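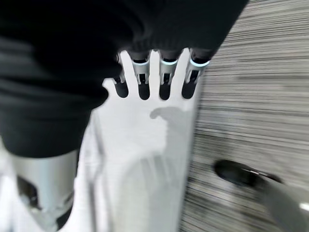 Figure 3. View from the wrist-mounted camera with black fabric near the illuminated finger segments of the hand.

4. Recommended Practice for Handling Soft Materials Near the Hand

4.1 Scope

This section sets out the rules that apply when a multi-finger hand works with cloth, clothing, or other soft goods in a shared room. It was prepared for the Urnwood trials and reflects the version of the site rules in force on September 19, 2019. The rules for rigid objects are given in Section 3 and remain in force here unless a paragraph below replaces them.

Soft goods receive their own section because existing site rules were written mainly with boxes, tools, and bottles in mind. A rigid object has a shape that can be entered in the task sheet before work starts. Fabric has no fixed shape. It can fold over a fingertip, gather at a joint, or hang in front of a sensor while the grip force remains within its normal range. A rule that looks only at force will miss each of these conditions.

4.2 Clearance between fabric and moving parts

Figure 3 shows the kind of view on which an operator must base a clearance decision. The black fabric covers much of the upper part of the view and bunches up above the pale-blue light rings on the fingers. The white palm stays in view, as do the tips of the silver segments. Under the Urnwood rules, an operator may continue only if the tips of the fingers in use can be identified in the wrist view. If a tip cannot be identified, the operator shall stop the motion and obtain a second view before giving any further command.

The rule refers to tips and makes no mention of light rings. An earlier draft accepted a visible ring as enough evidence of finger position. The working group removed that wording in August, after reviewing 22 trials in which the operator had relied on the rings alone. In 3 of them, the loose edge of a garment had entered the gap between two fingers, and the operator's notes did not mention it.

4.3 Speed and blur

Wrist cameras move with the arm, and the background is often blurred while the hand itself stays fairly clear. The streaked gray floor covering on the right side of Figure 3 is typical. Operators should not use a blurred background to judge distance to the floor, to furniture, or to a person. Where such a distance matters, the arm shall be brought to a full stop and the distance confirmed from the fixed room camera.

The same applies to any dark or shiny object that cannot be named from the wrist view. The operator log has an entry for "unidentified object in view," and it should be used freely. Reviewers at Dosow found that operators in the first round of trials tended to leave the entry blank when the object did not affect the task. This practice is discouraged, as the log is also used to plan the layout of the room.

4.4 Release and withdrawal

Before the hand is withdrawn, all fingers in use shall be opened to the release position and held there for 3 seconds. The operator then checks the wrist view for fabric lying across the palm, between fingers, or behind a joint. Withdrawal begins at the lowest speed setting. If the cloth follows the hand, the arm is stopped and the fabric is freed by a second person, with drive power off. Pulling the arm back to shake the cloth loose is not permitted at any speed.

4.5 Records

Each trial with soft goods shall be recorded under its own number, together with the type of fabric, the task sheet used, and the name of the operator. The wrist video is kept in full. Short clips are not an acceptable substitute, as the approach and the withdrawal are the parts most often needed in a later review. The Urnwood archive held 3637 trial records when this section was written, of which 400 concerned soft goods. Stops made under paragraph 4.2 are marked as normal events and are not counted against the operator.

Keisha Tillman, who led the review of the records, proposed that the same numbering be used at the Nilsuwan and Ullatthorpe sites so that reports could be compared directly. Nilsuwan has adopted the scheme. Ullatthorpe continues to use its own numbers and supplies a conversion table with each report.

4.6 Open points

Two matters were left for the next revision. The first is whether knitted and woven fabrics should have separate clearance rules. The second is the use of gloves or sleeves on the hand, which the present text neither requires nor prohibits. Until the revision is issued, sites that use such covers should state this in the trial record and repeat the visibility check in paragraph 4.2 with the cover fitted.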